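Two floors of books and a very good stairwell: a day at Nyberg

Posted 07/03/2024

I had wanted to see Nyberg for years, ever since a friend came back from Mostside with a tote bag full of secondhand paperbacks and a paper bookmark she still won't lend me. Last week I finally took the early train and got there before the shutters were up. Eleven in the morning is opening time, which seems late until you've met the people who work there and heard how late they stay.

The shop is in the old Beretti building, a former piano showroom, and you can tell from the front windows, which are enormous. Inside, the ground floor is new books, mostly fiction and a poetry section that takes up a whole wall (a whole wall!). I lost the first hour there. They shelve poetry by the poet's home town, so if you want somebody in particular you have to know where they grew up or go ask at the desk. I thought this would drive me crazy and it did, for a few minutes, and then I found a slim collection from a fishing town I used to visit as a kid and bought it on the spot.

Upstairs is secondhand. The stairs themselves are lined with letters from customers, some going back to the first winter, when the heating failed and people came to browse in their coats. One is from a man asking them to please stop stocking a certain gardening series because his wife had bought all 30 volumes and there was no room left for his boots.

The tour proper started at noon and there were nine of us. We saw the receiving room, where boxes from house clearances get sorted, and the repair bench, where a bookbinder comes in to fix spines and tip loose pages back in. She let me try the bone folder on a scrap and I could have stayed there all afternoon. After that came a short break with coffee and a lemon cake from the bakery next door, and a long conversation about whether anybody still buys encyclopedias. They do, apparently, by the single volume, usually the one with their initial on it. 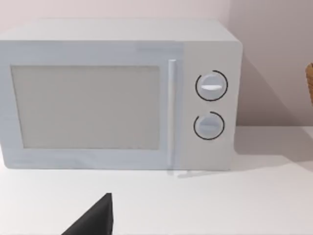 Lilibeth Lacson said the part she'd come for was the Flallus shelf, and that she had half expected it to be gone. Flallus was a tiny press that put out translated novels in plain paper covers and then closed, and Nyberg bought up what was left in the warehouse. She already had three of them at home and was missing the one about the ferry pilots. It was there, on the bottom row, a bit sunned along the spine, and she held it against her coat for the rest of the tour. I read the first page over her shoulder and ordered a copy for myself at the desk. They think another will come in before November, when the shop does its big stock sort.

We finished in the basement, which is for readings. It has a low ceiling, a mix of chairs, and wonderful sound, left over from the piano days. A local novelist was rehearsing for that evening and didn't mind us standing at the back for a chapter. I'd never heard of her before and I've now read half her book, so I suppose the system works.

A few practical things if you want to go. The tour is free but you need to put your name down at the desk or by phone. The upstairs has no elevator, though staff will bring books down if you tell them what you like, and they seem to enjoy being asked. Bring cash for the bargain carts out front. The walk from the station is flat and takes around 11 minutes, longer on the way back with a full bag. I came home with six books and a bookmark of my own.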